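Chapter 6
Gathering Examples

A learning system knows what you show it, plus whatever it makes up to fill the gaps. Chapter 5 dealt with the making up. We turn now to the showing, a job that most books cover in one paragraph and most projects spend a year on.

Our running case is the Pledonstead collection, which Omolara Sani planned on paper as 3000 short recordings of people handling ordinary things on ordinary tables. The plan was a handsome one. It had a column for object, a column for grasp, and a column headed "remarks" that was meant to stay mostly blank. By July the team had 1075 recordings, 152 of which had to be thrown out, and the remarks column had been widened twice.

Each recording was made with a hand-held gripper that carried its own camera. A person picks the thing up, moves it, and puts it down, and the system later tries to work out what all of that had in common with the last time. People are good at this and find it dull within the hour.

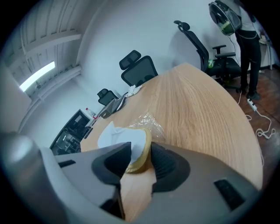
Figure 6.1 A roll of packing tape held in the gripper, with crumpled white paper resting on it.

Consider what a single label would do to Figure 6.1. "Tape" is correct. So is "tape and paper," and a system trained on the first label may come to believe that tape is partly white and rather wrinkled. Ifeoma Omoregie, who wrote the labeling rules, allowed one name per grasp in her first draft. Her second draft ran to eleven pages – the section on paper alone took up three.

Then there is the table, the chairs, the daylight from the window. A learner has no manners about what it should ignore. If all 537 of your tape recordings come from one room, you have taught it the room, and tape may be a minor detail.

6.1 What counts as one example?

Before collecting anything, decide where an example starts and stops. The Pledonstead team started the clock when the fingers began to close, and spent two weeks arguing over the word "began."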